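About us

Hello, and thanks for stopping by. I'm the person who keeps the kitchen cell running at Flarnunberg, which mostly means I'm the one on my knees behind the control cabinet when you ring. I was asked to write this page because the last one was all mission statement and had a picture of our front door. So what follows is what we do all day, how our one machine is put together and looked after, and what you'd find if you came to see us.

We're in Flestby, up the ramp behind the old seed merchant's. Flarnunberg is a small firm. We build and look after kitchen-handling robots for other people, and we test nearly everything we do on a cell of our own called Clastach. Clastach has 2 arms, 2 grippers and a twin inside the computer, and I'm fonder of it than is sensible.

The twin matters a lot to how we work, so I'll start with that. Every change to the real cell gets tried in simulation first – new finger pads, a new resting pose, a different order for clearing things away. If the arms are going to tangle, I'd much rather they tangled on a screen at my desk with a cup of tea next to me. We've got a whole kitchen modelled, with worktops, sink, oven and a small larder's worth of fruit and veg, and I can put it all back the way it was with one key. I wish I could say the same for the real one!
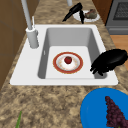

Setup and Care Team

That's our twin, from the Setup and Care Team. The sink is where we do most of our checking, because a sink is awkward in all the ways we need. The gripper has to come over a rim and go down into something with walls, and there's a tap stood at the back corner waiting to be clouted. A plate sitting flat on the bottom of a basin, with a small round red fruit on it, is a fair test of whether the fingers are where the software believes they are. Meanwhile the other gripper is off at the back over a little white plate, so we can watch how the pair get on when they're both busy. If they're happy with that, they'll generally be happy with a tray on an open counter.

How we set a cell up

People often imagine that setting up a robot is all programming. A good deal of it is bolts. When a cell goes in, ours or a customer's, we begin with the floor and the base plate, and we don't plug anything in until the base is level and the bolts are done up to the proper figure and marked with paint pen. (A paint line across a bolt head is a lovely cheap thing. You can see from across the room if it has moved.)

Then the arms go on, then the cables, and I'm fussy about the cables. They need enough slack to follow the arm through its furthest reach and not so much that they droop and catch. We move each joint by hand from one end to the other with the power off and watch the loom the whole way. It's dull, and it has saved us more call-outs than any clever bit of code we've written.

After that comes what we call zeroing. Each arm is brought to its marks, the position is stored, and then we send it away and bring it back to see if it lands in the same place. We do this 4 times. If one of them is out, we stop and find out why, and it's usually a grubby reference face or a screw that somebody (me, once) forgot to nip up.

The grippers go on last. Fingers are the part that wears and the part customers worry about, so we take our time. We open and close them with nothing in between and listen. You do get an ear for it. Next come soft things, then round things, then plates by the edge. Plates are harder than people expect – the rim gives you very little to hold, and if the fingers come in a touch too high they just slide off.

Only then do we bring the twin and the real cell into line with each other. We measure the real worktop, the height of the rim and the reach to the tap, and type the numbers in. I've done that part so often that I now measure kitchens in my head when I visit friends, and they've stopped inviting me to stand near the sink.

Looking after it

Clastach gets a wipe-down and a look-over every morning before anyone runs a job on it. Fingers, wrist, cables, base, emergency stop. The stop button is pressed for real every time, with the arms moving slowly. I know some places tick that one off without touching it. We don't, and if you join us you won't either.

Finger pads come off for inspection after 70 hours of running. They might well be fine, and if they are they go back on. If there's a shiny patch or a nick at the tip they go in the tin. We keep the tin because worn pads tell you things: a pad that's shiny on one side only means the gripper is coming in crooked, and that sends us back to the wrist.

Greasing is a bigger job and we do it in January when things are quiet. The covers come off, old grease out, new grease in, and the arms are run gently through their range so it spreads. The workshop smells of it for days and everyone's sandwiches taste faintly of bearing. Our log for the cell hangs on a hook by the door, on paper, in a ring binder with a split spine, and every job goes in it. We did try keeping it on a tablet. The tablet was always flat or in somebody else's bag.

When it goes wrong

It does, of course. The commonest fault we see is a gripper that won't quite close, and before anyone orders a new motor we look for crumbs. Next is a joint that stops with a position error, which has been a tired cable more often than it's been the joint. We swap the cable first, run the cell, and see. After those two it gets more interesting, and I'm afraid I'm the sort of person who enjoys it.

The twin is handy for repairs as well. If a customer tells us the arm bumped something, we ask for the log and play the same moves in simulation with their kitchen's measurements loaded. If it bumps in there too, the fault is in the moves or the measurements and we can often put it right from Flestby. If it sails through without touching anything, then something has shifted in the real kitchen, and I put my boots on.

I should say the twin isn't perfect. Squashy things don't squash the way they ought to, and grapes are a nuisance. We treat anything it says about soft fruit as a polite suggestion and check it on the real arms.

Who we work with

Most of our spare parts are machined by Tekleab, who are near enough that we can walk a broken bracket round and come back with a straight one. They made the base plate under Clastach and the jig we hold grippers in while we're changing pads. We've a shelf of their offcuts that we're definitely going to use for something.

Our customers are mainly training kitchens, care homes and people developing ready-meal lines. Some bought their cell from us and some bought it elsewhere and got our number from a friend. We look after both sorts the same way. If yours is an older machine and you've been told it can't be fixed, do ask us before you scrap it. We can't save them all, but we'll have the covers off and tell you what we find.

Coming to see us

You're very welcome to visit. Ring or email first so we can make sure the cell is running and one of us is free to show you round. Wear flat shoes, tie back long hair, and leave your coffee on the shelf outside the yellow line. If you're bringing students, tell us how many and we'll split them up, with half at the cell and half at the desk having a go on the twin, then swap over.

We also take on a trainee when we can. You don't need to have touched a robot before. If you've mended bikes or sewing machines, or taken the back off a washing machine and got it on again, tell us about that in your letter. The first few weeks are wiping down, paint pens and reading the binder, and after that you'll be doing pad changes on your own.

Parking is on the left of the ramp, please, and not in front of the seed merchant's doors, which still get used.

Page last updated July 2024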